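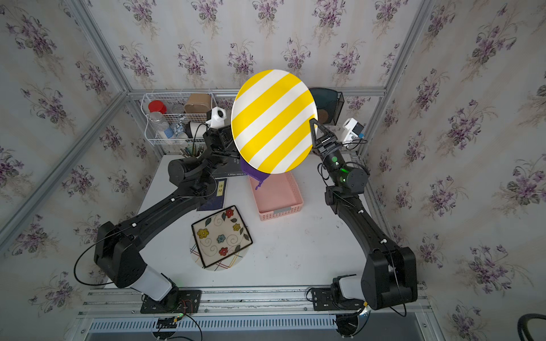 Subject: Re: [league-organizers] Perpetual trophy is out of name plates

Gareth Staniforth wrote:

> Hi all,
> I run a fantasy league out of Stulville, and we've used the same
> perpetual trophy since we started. It's a walnut base with two
> tiers of little brass plates, one per champion. After this season
> there's exactly one blank left. The shop that made it wants $852
> for a new one in the same style with 60 plates, and half my
> owners think that's nuts. The other half don't want the old one
> to go in somebody's closet. Has anyone added a tier to an existing
> base? And how do you deal with team names that have gotten too
> long to engrave?
> Gareth

Hi Gareth, and hello to everybody else who has been quiet since the draft!

We went through this very thing with the Cropper Cup, which is our big one, and I'm happy to tell you the old base can almost certainly be saved. Ours was full after 17 seasons. I had a quote for a whole new trophy sitting on my desk for months, and I kept not answering it (my wife can tell you what that desk looks like). Then in June I carried the thing into Trida, the little trophy and engraving shop two towns over from us, mostly to get the loose column tightened, and the man at the counter asked whether I wanted a riser put under it while he had it apart.

So that's what we did. A riser is just another wooden box, a bit wider than the one you have, and the old base bolts down on top of it through the same hole the center rod already uses. Ask them to match the stain and bring the trophy with you, don't send a photo. Walnut from a phone picture comes out looking like anything at all. Ours is a shade darker on the bottom than on the top and I have grown fond of it, though I'd have them do a test patch if I were going back.

We paid $122 for the riser and the bolt work, with blank plates included on all four sides. Engraving was extra, and they do it one plate a year when I stop by. Measure your plates before you go! I had the height right and the width wrong, and it would have been a whole row of gaps if he hadn't checked.

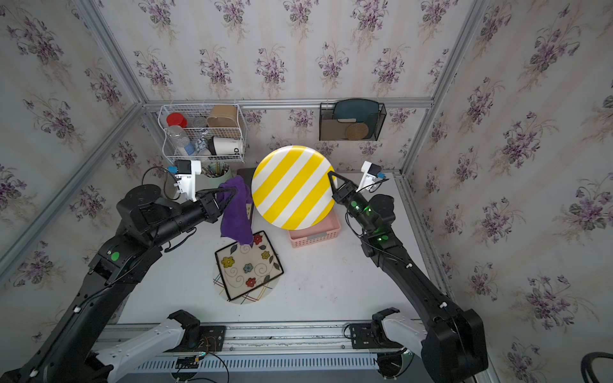
Left arm with the purple microfiber cloth

Now, the team names. I have opinions on this and you did ask. We went to the owner's real name on the first line, the year on the second, and the team name only if it fits in whatever is left. One fellow of ours changes his team name every single week of the season, and for a long time I was the person who had to call him up and ask which one he wanted to be remembered by. It always took two calls. With the new rule I don't call him, I just spell his name right, and he has been a pretty good sport about it. If your owners are attached to their team names, the shop can go down a size in lettering, but hold one of the small ones at arm's length first and see whether you can read it. I couldn't.

A couple of smaller things. Get the plates with the tiny nails, even if the sticky-backed ones are cheaper. Two of our stick-on ones came off in the trunk of my car and one of them was Pirkent's only title, so you can imagine how that went over. And write the whole list of winners down somewhere other than on the trophy. I typed ours out from the plates and found we had two champions for one year and none for the next - we had to go back through old emails to sort out who had won what.

If your owners would still like something new and shiny, you could put part of the money you save toward a small keeper cup that the winner gets to hang on to for good. We talked about that and haven't gotten any further with it. I'd be glad to hear from anybody on the list who has.

I'll dig out the riser measurements tonight and send them to you directly, Gareth. What's the footprint on your base, and is there a nut on the underside or is it glued?

All the best,
Nigel Haslam
Cropper Cup league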